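Getting Ready for Election Season at Home

Every time a ballot comes around, our house fills up with paper. Flyers on the mat, letters from the council, a sample ballot tucked under the fruit bowl, and somewhere in the middle of it all the one envelope we truly need. After a good many years of living this way (and one frantic evening in May spent going through the recycling with a flashlight), I've settled into a few habits that keep the kitchen counter clear and get our votes in on time. None of them cost much, and most can be done while the kettle boils.

Start with one tray. I use an old baking sheet with a raised rim, the kind that has warped too badly for cookies, and it lives on top of the refrigerator. Anything official goes in it the minute it comes through the door: registration cards, polling place notices, the mail ballot itself. Campaign flyers go in a shoe box instead. I do like to read them, and it's much easier to compare what two candidates for the Tumurness town council have promised about the bus route when you can lay both flyers side by side on a Sunday-best tablecloth – or on the floor, if that's where you end up.

Keep a good pen with the tray, and keep it there for good. Black ink, nothing that smears. I tie mine to the handle of the baking sheet with kitchen string, and yes, my family laughed, but the pen is still there. If your ballot has the little ovals, put a magazine underneath before you fill them in. A wooden tabletop with any grain to it will give you a bumpy mark, and a place mat with a weave is even worse.

Glossy flyers don't go well in the compost, so pull them out. The plain, uncoated ones can be torn into strips and used under the tomato plants or at the bottom of a vegetable drawer, where they soak up drips nicely. Stiff postcards make very decent seed markers for a season, and I have cut them into drawer dividers too.
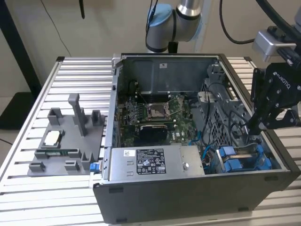 Paper, Signs and Sticky Things

Yard signs are the next job. When the race is over, pull the wire stakes straight up, wiggling a little as you go, and wipe them down with an oily rag before you put them away. They make fine supports for peas. The corrugated plastic panels last for years, and I keep a stack in the garage for kneeling on, for catching paint, and for slipping under leaky flowerpots. Check your local rules on how soon signs have to come down. Our town charges 200 dollars if they're left too long, which would buy an awful lot of flowerpots.

Bumper stickers come off best when they're warm. Run a hair dryer over the sticker on a low setting, keep it moving, and lift one corner with an old plastic card. Peel slowly, pulling back on itself and not straight out. For the gummy patch left behind, a dab of cooking oil on a soft cloth will usually do it, followed by warm soapy water. On a window you can be bolder, but go gently on paint.

If you're hosting a candidate evening or a results party, plan on food that can sit out. The night our school measure passed by 287 votes, the count ran so late that the hot dip had gone to glue well before the last precinct came in. These days I make a big tray of rolls, a bowl of nuts, and a slow cooker of soup on the warm setting, with mugs next to it so people can help themselves and get back to the television.

And put the date on the calendar, in that same black pen, along with the last day to mail your ballot. I write the mailing date a full week early and circle it twice.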